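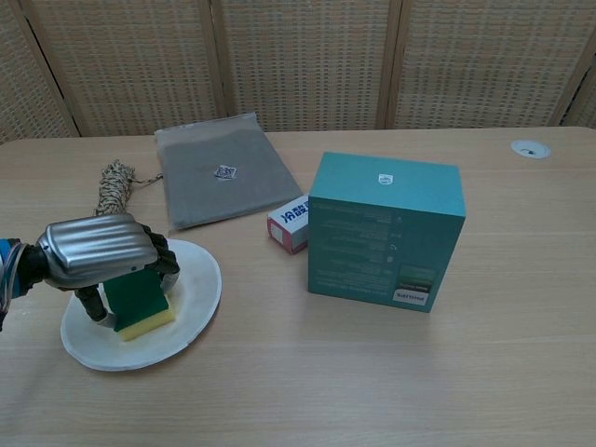 Sponge and plate, with the hand coming in from the left.

Bromska robotic hand - review after first budget cycle
Posted Thursday, March 8, 2018

Quick one, typing this between meetings. We bought the Bromska hand in July through Broltora, mostly for tabletop grasping work. Dishes, sponges, pouches, boxes, that kind of thing. Paid 2,807 for the hand on its own. Wish I'd read a review like this first so here you go.

What you get for that: the hand, wrist mount, one cable set, a power brick. What you don't get: the arm adapter plate, spare fingertips, or any kind of cable guide. Budget for all of it. The adapter was quoted seperately and took 18 days to show up, during which the hand sat in its case doing nothing. Order both the same day.

Cables. Biggest gripe. The bundle hangs off the back of the wrist and it's a lot of bundle, blue ones and a bunch of other colors. Buy split sleeving and hook ties. Cheap, but put it on the PO or you'll be paying out of pocket like I did.

Grip is good. A kitchen sponge is a decent test, soft and squashes if you overdo it. Ours holds one on its narrow edge over a plate, thumb under, fingers over the front. Plates are harder. The rim is ok, flat on the table forget it. Small cardboard boxes fine. The big teal one I wouldn't bother, too wide for the hand.

Rope is a pain. Leave it for later if your planning a test list.

Things I'd put in the budget next time:
Adapter plate, same order as the hand
Spare fingertips, two sets minimum
Sleeving and ties
A table with a cable grommet, or a drill and permission
Something plain behind the table. We use a folding woven divider, works fine
Props. Adds up faster then you'd think, even sponges

Running costs: first set of fingertips lasted some 40 hours before the pads went shiny. Replacement sets are fair priced but slow. Broltora answered emails same day, no complaints there. The manual is thin - 21 pages and half of it is safety stickers.

We also looked at the Baptista. Cheaper, three fingers, adapter included. If all you do is boxes get that and keep the difference. For sponges and pouches I'd still go Bromska.

The Truvevcombe office is asking whether to get a second one. My answer was yes, but next year, and with spares on the same quote this time.

Four out of five. Lost one for the cables.

Will update when the second set of tips wears out.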